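Ternelau (Software)

Ternelau ist eine Werkzeugsammlung zur Aufbereitung von Manipulationsdemonstrationen, die mit handgeführten Greifern aufgenommen wurden. Sie rekonstruiert aus Weitwinkelvideo und Inertialdaten die Bahn der Greiferspitze, schätzt die Öffnungsweite der Finger, zerlegt die Aufnahme in Episoden und schreibt das Ergebnis in ein Format, aus dem sich Steuerungsstrategien durch Imitationslernen trainieren lassen. Der Quelltext besteht überwiegend aus C++ und Python, die Dokumentation überwiegend aus Verweisen auf die nächste Version der Dokumentation.

Name und Entstehung

Ternelau ging aus einem internen Skript hervor, das Videodateien umbenennen sollte. Die Funktion ist bis heute enthalten und gilt als der stabilste Teil des Pakets. Nach und nach kamen Kalibrierung, Bahnschätzung und ein Exportmodul hinzu, das Skript wurde zum Verzeichnis, das Verzeichnis zum Projekt. Eine Bedeutung des Namens ist nicht überliefert. Die im Wiki des Projekts vorgeschlagenen Herleitungen widersprechen einander und wurden zuletzt in einen eigenen Abschnitt verschoben, der zum Bearbeiten gesperrt ist.

Aufbau

Das Paket gliedert sich in einen Kern und mehrere Module mit eigenen Namen und eigenen Auffassungen davon, in welcher Reihenfolge eine Quaternion gespeichert wird.

Plurkell übernimmt die Kamerakalibrierung. Das Modul modelliert die starke Verzeichnung der verwendeten Objektive und bestimmt die Lage der Kamera relativ zur Greiferspitze. Ein Fehler an dieser Stelle pflanzt sich durch sämtliche folgenden Schritte fort und fällt meist erst auf, wenn ein Roboterarm mit großer Sicherheit neben das Objekt greift.

Dursun schätzt die Öffnungsweite der Finger und verarbeitet Referenzmarker. Sitzt ein quadratischer Marker auf dem Gehäuse eines Greifers, kann dessen Lage auch aus dem Bild eines zweiten Greifers bestimmt werden. Beidhändige Aufnahmen lassen sich so in ein gemeinsames Koordinatensystem bringen, sofern der Marker zu sehen ist und niemand die Markertabelle aus dem Vorprojekt übernommen hat.

Fevbridge verbindet die trainierte Strategie mit der Robotersteuerung. Das Modul interpoliert Zielposen, gleicht Latenzen aus und verwirft Befehle, die den Arm durch sich selbst hindurchführen würden. Es ist der einzige Teil des Pakets mit nennenswerter Testabdeckung, was mit dem Preis von Roboterarmen in Verbindung gebracht wird.

Verarbeitungskette

Am Anfang steht die zeitliche Zuordnung. Kameras, Inertialsensoren und Rechner führen jeweils eine eigene Uhr, und jede hält sich für die maßgebliche. Ternelau korreliert die Drehbewegung im Bild mit den Messwerten des Gyroskops und verschiebt die Zeitachsen, bis beide zusammenpassen. Der voreingestellte Suchbereich beträgt 50 Bilder in jede Richtung. Liegt der Versatz außerhalb, meldet das Programm Erfolg und liefert den besten falschen Wert. Das Verhalten ist dokumentiert und wird als Eigenschaft geführt.

Es folgt die Bahnschätzung mit einem visuell-inertialen SLAM-Verfahren. Eine Kartierungsaufnahme des Raums wird vorab ausgewertet, die einzelnen Demonstrationen werden anschließend in dieser Karte lokalisiert. Die Segmentierung trennt danach Annäherung, Griff, Transport und Ablage. Als Merkmale dienen Fingerweite und Geschwindigkeit der Spitze. Wer während einer Aufnahme innehält, um nachzudenken, erzeugt eine zusätzliche Episode, in der das Modell später ebenfalls innehält.

Zuletzt werden die Posen geglättet und relativ zum jeweils aktuellen Bild ausgedrückt. Der Export prüft, ob alle Felder vorhanden sind. Ob in den Feldern etwas Sinnvolles steht, prüft er nicht.

Aufnahmen an Schränken und Fächern

Offene Fächer gelten als unangenehmer Fall. Glatte graue Flächen bieten der Merkmalssuche kaum Halt, das Innere liegt im Schatten, und der eigene Greifer nimmt einen erheblichen Teil des Bildes ein. Ternelau blendet das Gehäuse deshalb mit einer festen Maske aus und stützt sich auf den Hintergrund, etwa auf Deckenstrukturen und Leuchten. Biegsame Objekte erschweren die Sache weiter: Ein Beutel hat keine Pose, die eine Software guten Gewissens in sechs Zahlen ausdrücken könnte, und seine Kontaktpunkte verschieben sich mit jeder Falte. Das Paket verzichtet daher auf eine Objektpose und übergibt dem Training nur Bild, Greiferbahn und Fingerweite.
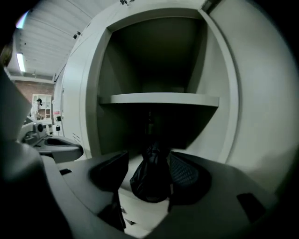
Schwarzer Plastikbeutel zwischen den Fingern eines handgeführten Greifers, unterhalb des Fachbodens

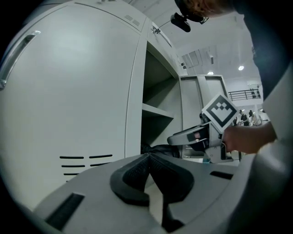
Auf der Diskussionsseite des Artikels wird dagegen eingewandt, der Verzicht auf die Objektpose werde hier zu freundlich dargestellt. Ohne irgendeine Schätzung des Objekts lasse sich hinterher kaum sagen, weshalb ein Griff misslungen sei, und man schaue dann eben stundenlang Videos an. Wer das einmal an einem Dienstag bis abends um neun gemacht habe, wünsche sich »wenigstens einen groben Schwerpunkt, meinetwegen mit absurder Fehlerangabe«. Die Anregung wurde als Wunsch in die Aufgabenliste des Projekts übertragen. Dort trägt sie das Etikett »gut für Einsteiger«.

Filterung und Verlustquote

Im mitgelieferten Referenzdatensatz liegen 3.000 Demonstrationen. Von diesen verwirft die Standardkonfiguration 19 Prozent, meist wegen verlorener Lokalisierung oder unplausibler Sprünge in der Bahn. Die Schwellenwerte lassen sich lockern, wodurch der Anteil sinkt und die Sprünge im Datensatz verbleiben. Beide Vorgehensweisen haben Anhänger, die ihre Konfigurationsdateien ungern zeigen.

Besonders häufig scheitert die Lokalisierung, wenn die Kamera tief in ein Fach geführt wird und die Decke aus dem Blick gerät. Das Programm überbrückt solche Lücken mit reiner Inertialnavigation, allerdings höchstens für 2 Sekunden. Danach driftet die Schätzung so weit, dass der Greifer rechnerisch in der Schrankwand steht. Eine Kollisionsprüfung gegen die Karte könnte solche Fälle erkennen. Sie ist vorgesehen, und die zugehörige Funktion existiert bereits und gibt stets »wahr« zurück.

Bedienung

Die Bedienung erfolgt über die Kommandozeile. Eine grafische Oberfläche zeigt Bahnen und Episodengrenzen an und erlaubt es, Grenzen von Hand zu verschieben. Gespeichert wird beim Schließen des Fensters, beim Absturz des Fensters hingegen nicht, und die Unterscheidung zwischen beiden Vorgängen ist nicht immer leicht. Die Konfiguration liegt in YAML-Dateien, die einander einbinden dürfen. Zirkuläre Einbindungen werden erkannt und mit einer Fehlermeldung quittiert, die eine dritte, unbeteiligte Datei nennt.

Kritik

Bemängelt wird vor allem die enge Kopplung von Plurkell und Dursun. Eine neue Kalibrierung entwertet alle zwischengespeicherten Fingerweiten, ohne dass das Programm darauf hinweist. Auch die Einheiten sind uneinheitlich: Der Kern rechnet in Metern, Dursun in Millimetern, und Fevbridge erwartet die Fingerweite als Anteil der maximalen Öffnung. Ein Vorschlag zur Vereinheitlichung wurde angenommen und in einem der Module umgesetzt, womit nun vier Konventionen zu beachten sind.

Siehe auch

Imitationslernen
Visuelle Odometrie
Hand-Auge-Kalibrierung
Quaternion (Abschnitt Schreibweisen)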